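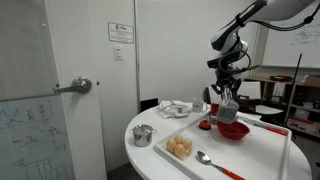

Eggs, a spoon and a red bowl on a white tray.

Egg prices in the Karkach district are expected to stay high until at least the end of autumn, after a dry summer pushed up feed costs and several small producers cut their flocks.

A dozen free-range eggs at the Saturday growers' market has gone up by 30 per cent since February, and the two supermarkets in town have put limits on how many cartons each customer can buy. Shelves at both were bare by mid-morning on several days last week.

Preben Thorlacius, who runs the Gurano farm north of town, said he had 3,041 laying hens this time last year and is now down to 1,662.

"Grain went up, then freight went up, and I had older birds that were slowing down anyway," he said. "I decided not to replace them until I could see what the season was doing. A few of us made the same call, so now everyone's short at once."

Mr Thorlacius has new pullets on order but the hatchery has a waiting list. Young hens generally start laying at four to five months of age, and he does not expect his sheds to be back to full production before spring.

Gurano still supplies its regular cafes and the school canteen, though most have had their orders trimmed. Sales at the farm gate are open from 7 am and are limited to one carton per household.

The shortage has been felt most by bakeries. Pelkonen, the bakery on the main street, has taken its custard tarts and sponge cakes off the weekday menu and now makes them to order only. Bread and pies are not affected. The bakery said it had held its prices through the summer but put them up slightly this month.

Nodus, the food co-op near the railway station, has started a list for people with backyard hens who want to sell or swap their spare eggs. The list had 6 households on it when it opened and the co-op would like more. Sellers need to check the labelling and stamping rules with the council before they drop anything off – the co-op will not accept eggs that are cracked or dirty.

The council said it had received more inquiries than usual from residents wanting to keep hens. No permit is needed for a small flock on most residential blocks, but roosters are not allowed in town and coops must be set back from the neighbour's fence. Feed has to be stored in a sealed container to keep rats and mice out.

A fact sheet is available at the council office and the library.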